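Plurkov (método de calibración)

Plurkov es un procedimiento para registrar demostraciones manuales destinadas al aprendizaje por imitación en robots manipuladores. Combina las imágenes de una pinza sostenida con la mano y las de una cámara fija situada junto al espacio de trabajo, y expresa ambas en un mismo sistema de referencia. Fue propuesto por Kwame Ayaaba como parte del proyecto Vurnow.

Antecedentes

Los métodos anteriores del proyecto, agrupados bajo el nombre de Prata, estimaban la trayectoria de la herramienta a partir de su propia cámara de gran angular. La estimación se degradaba ante paredes lisas, techos blancos y superficies brillantes, donde hay pocos puntos que seguir. En recorridos largos el error se acumulaba y las demostraciones de una misma tarea dejaban de ser comparables entre sí.

Procedimiento

El método utiliza un cubo con marcadores fiduciales cuadrados, de patrón distinto en cada cara. La cámara fija detecta las caras visibles y calcula la posición y la orientación del cubo. La cámara de la pinza aporta una segunda estimación, obtenida por odometría visual. Las dos series se alinean en el tiempo y se combinan mediante un ajuste por mínimos cuadrados, con mayor peso para el cubo cuando se detectan dos caras o más.

La lente de la pinza se calibra por separado con un modelo de ojo de pez. Los tramos en los que una mano tapa gran parte del campo visual se excluyen del ajuste y se reconstruyen por interpolación si duran menos de 12 fotogramas.

Resultados

En la evaluación inicial se grabaron 13 secuencias en interiores. El error medio de posición fue de 9 milímetros, inferior al de Prata en todas las secuencias salvo dos, ambas con oclusión prolongada del cubo. La mejora en orientación fue menor.

Limitaciones

El procedimiento exige que el cubo permanezca a la vista de la cámara fija durante la mayor parte de la tarea. Los reflejos de las luminarias sobre mesas claras reducen el contraste de los marcadores. Una variante posterior, Lavent, añade una segunda cámara fija, aunque requiere una sincronización más estricta.

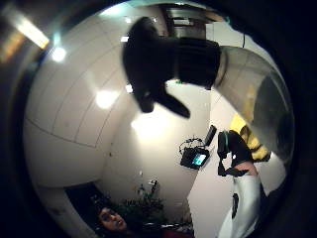
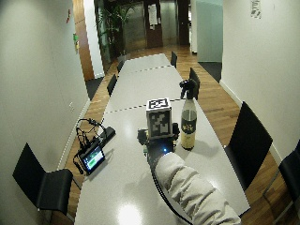 Arriba, vista circular de la cámara de la pinza, con una mano enguantada ante la lente. Abajo, cubo con marcadores montado sobre un dispositivo de mano, visto por la cámara fija.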